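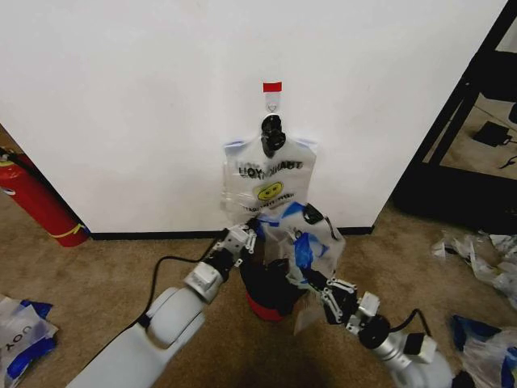
I have been the parent helper for the Pelley robotics club for two seasons now, and I still can't decide whether the kids are learning robotics or learning patience. This term's project is plastic bags. The plan is that a robot with two arms opens a bag, holds it open, and one day puts something inside it. When I first heard this I thought it was a joke at the parents' expense. Then I watched a session. A clear bag has no shape of its own, it shines in odd places, and you can look straight through it at whatever is behind. The one hanging from the clip on the wall, with the yellow smiley face, is at least flat and has a face you can aim for. The one between the two grippers is just a wad of wrinkles with blue printing folded over itself, and I'm not sure I could tell you where its opening is either.

So I'll give them this much: the task is hard. What I doubt is how it gets talked about.

The club's page for the Laizer showcase says the students are "teaching a robot to help with packing." Mekdes Gudeta, who is sixteen and does most of the work on the gripper code, rolled her eyes when I read that to her. What they do, by her account, is steer the arms by hand, record the try, throw out the bad ones and start again. They have 668 tries they think are worth keeping. The goal is 2,000. I asked what happens at 2,000 and she said, "We find out if 2,000 was enough." I liked that answer a lot more than the web page.

Neville Bloxham, who runs the club, is more cheerful. He says the numbers get better every week. Maybe so. But the number he quoted me was from bags that were already clipped and hanging, and a grocery bag in my house has never once been clipped to anything. It is in a drawer, inside another bag. When I brought this up he said you have to start somewhere, and sure, you do. I would just like the poster to say where they started.

There was also the money question. The club spent 116 dollars on bags, clips and hooks this fall, and I signed off on it, so I looked at the receipts. No complaints there. The arms are on loan through a school program and cost us nothing but storage space and a lot of emails. My complaint is time. Bujar Kelmendi's son spent a whole afternoon smoothing out used bags so they could go back on the hook. He's eleven. He told his dad he was a "data engineer." I suppose somebody has to do it, and he did seem happy, but he joined to build things and I don't think he has touched a screwdriver since school started.

Asnakech Negash, another parent, thinks I'm being unfair. She says the older kids argue about real stuff now - which grip to use, when a try counts as failed - and that last year they mostly followed the kit instructions. That's true. I heard a good ten minutes of arguing over whether a torn bag is a failure if it ended up open. Henok Worku said yes, Mekdes said it depends what you're packing, and for once no adult stepped in to settle it.

The showcase is in March. I've asked for two changes before then. First, the younger kids get their own build project, even a small one. Second, the demo shows whatever happens on the day, with no backup video if the robot drops the bag. Neville agreed to the first and is "thinking about" the second.

I'll be there either way, most likely holding the spare bags.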